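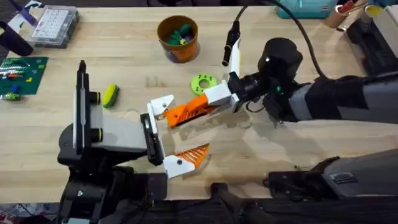
Ticket 1578
Subject: Two-arm table stops when both grippers come in close, open day rehearsal
Opened by: Thu Tôn
Site: Mastitz, demo room
Priority: High (visitors booked)
Status: Closed

Problem as reported

During rehearsal for the open day the right arm stopped partway through the approach toward the left arm. The operator screen showed error 163, "workspace overlap." Clearing the error let the arm move again, but it stopped at the same point on the next try. The left arm did not report anything. Both grippers still open and close on command from the jog page.

The demo is the short one for walk-in visitors: the left arm picks up the sponge, brings it to the middle of the table, and the right arm takes it. Then the same with the green ring. We need it to run for a full afternoon with a short break between groups.

What was tried before opening the ticket

Restarted the Erero controller. No change.
Ran each arm alone through its half of the program. Both finished.
Cut the speed to half. Same error, same point.

Log

2022-03-22, 9:10 – Ticket picked up by Poltbridge support. Asked for the program file and the last controller log.

9:35 – Files received. The log has 599 lines and the error shows up four times, always on the right arm, always on the last move before the handover.

9:50 – Asked Thu to jog both arms to the handover point by hand with the program off, keep the fingers open, and stop before they touch. Asked for a check of the slack in the thick cable at the right wrist while there.

10:20 – Reply from Thu: "Both arms are at the point now. Fingertips are very close but clear of each other. Cable has slack. Jogging does not bring up the error."
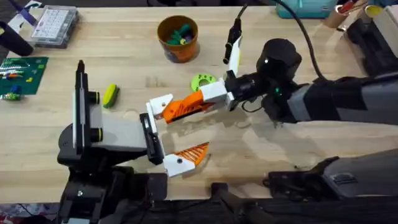 10:40 – Compared the tool settings. The right arm was still using the longer finger length from the Ngô visit. With that number the controller thinks the right fingertip is already inside the left gripper. The jog page does not check for overlap, so that explains why jogging works.

10:55 – Sent the corrected tool file. Steps for loading it:

1. Stop the program and put both arms in the rest position.
2. Open Tools, pick the right arm, and load the new file.
3. Save, then restart the controller. The change does not take effect without the restart.
4. Run the handover once at low speed with a hand near the stop button.

11:30 – Thu loaded the file. First run at low speed finished. Second run at normal speed finished.

1:15 – Ten more runs, no stops. On one of them the ring slipped in the right gripper – grip force raised one step, and it held after that.

Open items

Old Ngô tool file to be renamed so it does not get loaded by default. Thu will do this before the April visit.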